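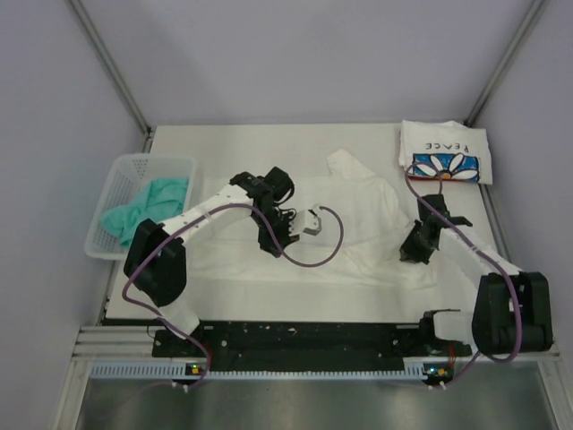
白色衣物最怕的是摊开之后没有及时叠好，米洛万·贝戈维奇（Milovan Begović）在谈到织物整理服务时这样表示，他认为台面是否宽敞、衣物能否一次铺平，直接关系到成品的平整程度。他还说，住户送来的大件衣物往往在袋中压了数日，若整理时急于求成，折痕便会留在前襟和袖口。

Eradberg，2007年4月10日——Miresell织物护理公司今日宣布，面向Eradberg市居民及小型旅馆的衣物整理与折叠服务正式启用新的操作规范。新规范适用于公司在本市的2处门店，内容涵盖衣物的接收、分拣、铺展、折叠、装筐及交付各环节。

根据新规范，白色及浅色衣物与深色衣物分开处理，并在专用的白色长方形工作台上铺展。大件衣物一律横向平放，先由中部向两端抚平，再行折叠。带有印花的织物须单独叠放，印花面的朝向由客户在接收单上注明；未注明的，按印花面朝外处理。待整理的衣物放入塑料筐，置于台面一侧，已叠好的织物放在台面另一端，两者不得混放。

公司表示，台面选用白色，便于工作人员在铺展时发现深色线头、绒毛及细小污渍。由于白色衣物与台面颜色相近，规范要求操作时逐一核对衣物边缘，确认下摆、袖口完全展开后方可折叠。发现污渍或破损的，应暂停整理，并于当日通知客户。

服务期间，每件订单均附有一张整理卡，列明衣物种类、折叠方式及客户的特别要求。衬衫、罩衫类衣物可选择平叠或悬挂交付，床单、桌布类织物按客户柜架的宽度折叠。羊毛及针织衣物不予悬挂。对于客户自备的衣筐，公司负责在交付时一并归还，筐内衣物按重者在下、轻者在上的次序摆放。

新规范由Miresell与Pavlović家居用品商行共同拟定，后者为两处门店提供工作台、衣筐及货架。双方在筹备阶段征询了69户家庭的意见，其中反映较为集中的问题包括交付时衣物折痕过多、成套床品被分开装袋，以及浅色织物沾染深色绒毛。上述意见已写入分拣和装筐的有关条款。

新规范施行后，普通订单的交付期限为4日，旅馆订单的期限由双方另行约定。公司同时印制《Botent家庭叠衣手册》3,000册，在门店免费发放。手册介绍常见衣物的折叠方法、衣柜分层存放的要点以及换季衣物的收纳步骤，并附有可剪下使用的标签。

公司计划于9月对规范的执行情况进行检查，届时将根据客户意见调整折叠方式的可选项目。现有客户无须重新登记，此前已提交的订单仍按原约定办理。

有关服务范围、收费标准及手册领取事宜，居民可于营业时间内向Miresell各门店查询。旅馆及团体客户如需预约，请与公司客户服务部联系。

（完）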